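The box of small things

28 October 2022

Since we moved to the flat in Prundirton I have promised myself, every month, that I will clear the kitchen counter. It is the place where everything stops. You come in with a bag, you put the bag down, and then you make tea and the bag stays. I think in my first language we have a better word for this kind of place, but I could not find one in English. "Dumping ground" sounds too angry to me.

So on my free day I began. I had the radio on and I gave myself the whole morning, which was not enough.

My method is simple and I learned it when I packed for the move from Toledo, in January. First you take one cardboard box of a middle size. Everything that is small and has no home goes in the box, and you are not allowed to think about it. Thinking comes later. If you start to think at once, you will stand for a quarter of an hour with one hair clip in your hand and wonder if it is still good.

For the move I wrote a list of all our things for the insurance form, and when I came to 932 I stopped and wrote "various". The removal firm, Caltum, did not mind. The van drove 1,000 miles with our various, and most of it arrived.

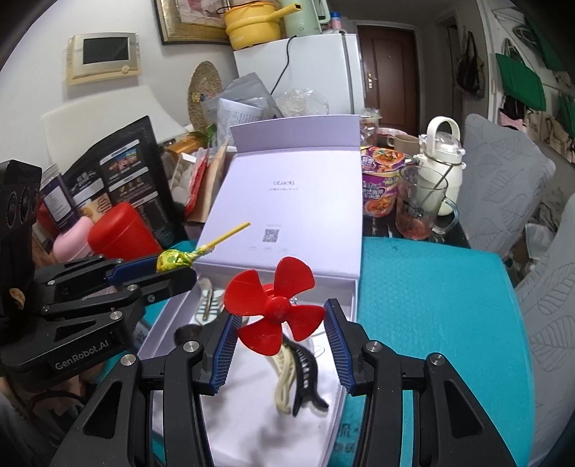
The food I leave where it is until the end. Snacks and instant noodles are easy, they have a date and a shelf. Paper bags are harder for me. I was brought up to keep every bag, fold it flat and put it between the fridge and the wall, and I still cannot throw away a good one with strong handles. I have now made a rule of 24 bags for the whole household. My family says that this is still a shop.

Leaflets go out at once. I had kept one from Esley, the garden centre, for a discount on compost, and we do not have a garden.

Then there is the top of the fridge. In our kitchen it works as a second cupboard, and I do not see a problem with it so long as you can reach. A kettle can live there, and a pot too. I only ask that nothing heavy stands near the front. My mother would not agree. She wants the top of a fridge to be bare, with a small cloth on it, and she wipes it even when she is a guest.

The difficult part is always the box. After lunch I sat down at the table with it and took the things out one by one. Hair things go to the bathroom. Cords I try to match with something, and if I cannot match them I give them one more year, although I know this is weak. Sweets get eaten during the work. A brush I can always use for the corners of the window.

And then a little plastic propeller, red, with four blades. I asked everybody at home and everybody said that it must be important. It is now in the drawer with the batteries.

By the evening I could put a chopping board down flat and cut an onion on it without moving anything first. I walked 3,345 steps that day, my phone tells me, and I did not leave the flat. Next I want to do the shelf above the washing machine, but I must find another box.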